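Notas do orador: humidade em casas de banho sem janela

Abrir com o caso do edifício Clolten, com 39 apartamentos, todos com a casa de banho interior. Dizer que a Griet Schouten fez as medições em janeiro. Não ler a tabela, fica para quem pedir.

Passar depois aos hábitos: banho, porta fechada, têxteis pendurados lá dentro.

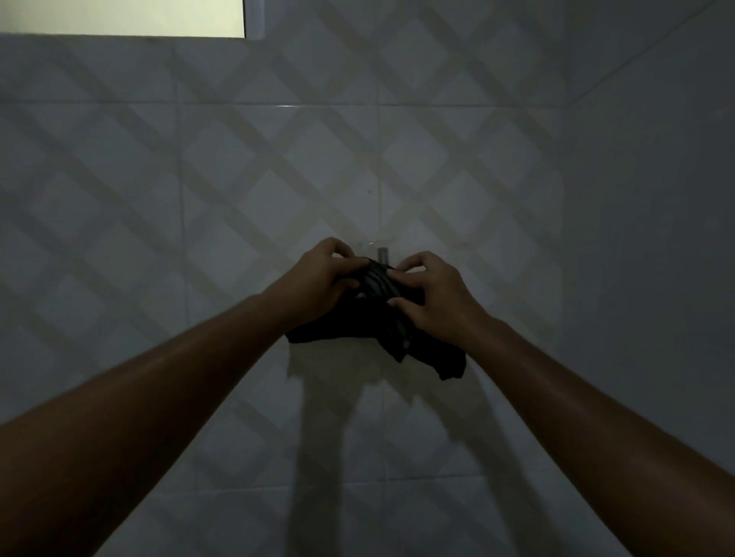
Quanto tempo deve o extrator ficar ligado depois do banho?
Meia hora, com a porta entreaberta.

Falar das juntas e do bolor nos cantos. Passar a palavra ao Normunds Ozoliņš para os custos.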